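Right, the labelling tool. I promised a post about it in January and then spent weeks fixing the thing I was going to write about, so some of you have been very patient (and some of you have emailed).

Quick catch-up if you're new. I work on the bit of software that takes first-person video of people doing ordinary things with their hands and turns it into something a robot policy can learn from. Not the robot itself, not the clever model at the end – the middle bit. Clips go in one side, hand tracks and little time segments with names like "grasp" and "rotate" come out the other. Our pipeline is called Brimitz. Benedek Pálfi named it and refuses to say why.

The old version did everything in one long pass. It found the hands, found the object, guessed the contact points, cut the clip into segments and wrote the lot out in one enormous file. If the object detector sneezed halfway through, everything after it was rubbish, and you'd only find out when somebody opened the result. Last autumn we had a batch of 3,000 clips come out with left and right hands swapped wherever the wrists crossed. I found it by accident while looking for something else entirely, and I had to go for a walk.

So the new version is split into stages, and each one writes its own small file and can be rerun by itself. Nothing fancy! Benedek had been asking for it for ages and I kept saying it would be slow. It is a bit slow. It's also the first time I've been able to change the contact code after lunch and see the new results before I go home, so I've stopped complaining.

The stage I've been living in is the object tracker. Big things are easy. Mugs, boxes, shoes, fine. What kills us is anything small that sits between two hands, because the fingers cover most of it and the tracker decides that the thing has either vanished or turned into a thumb. Clear plastic is worse again. The mask wobbles, leaks onto whatever is behind, and the pose estimate starts spinning like a weather vane.

My first fix was to lean on colour. If the object has one strong patch of it, hang on to that patch and let the rest of the shape follow. I wrote it in an evening, was terribly pleased with myself, and then Benedek ran it on our nasty set (86 clips, all chosen because they'd broken something before) and it fell over on every clip with a coloured sleeve in it. Back to the desk.

What we have now is a mixture. The tracker keeps a rough long-axis for the object, so a bottle has a base end and a cap end, and it's allowed to say "I can't see the middle, but it must run between these two". The hand tracks get a vote as well: if both hands are closed round something, it's very unlikely to have gone anywhere. And when the votes disagree it now lowers its confidence and flags the frame for a human, where before it would pick a winner and carry on looking sure of itself.

Bottles are my favourite test at the moment, and I've been stepping through this one with the overlay switched off, just to see what I'd draw by hand before I look at what the software drew. 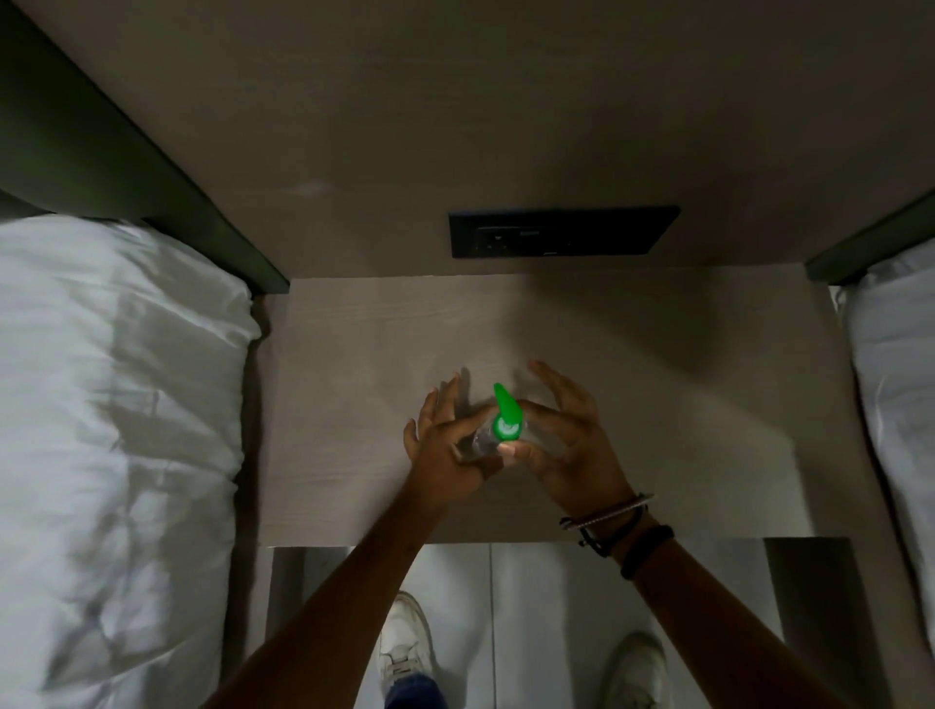 *Clear bottle, green cap, fingers on both sides. My sort of afternoon.*

The cap is a gift, obviously. The body is where I sat and squinted, and my own outline came out different on the second go, which made me feel a bit kinder towards the tracker. The shadows on the nightstand are a good test too, as the old contact code loved to treat a finger's shadow as another finger. I've added a check for that, though it still gets muddled when the shadow is right up against the hand.

Still on the list: the review screen needs keyboard shortcuts (I've got 4 and want 7), the bracelet problem, where anything round a wrist nudges the wrist point up the arm, and a proper way to compare two runs side by side. Benedek has started on the last one. I'll put up some notes on the file layout next, as three of you asked for it.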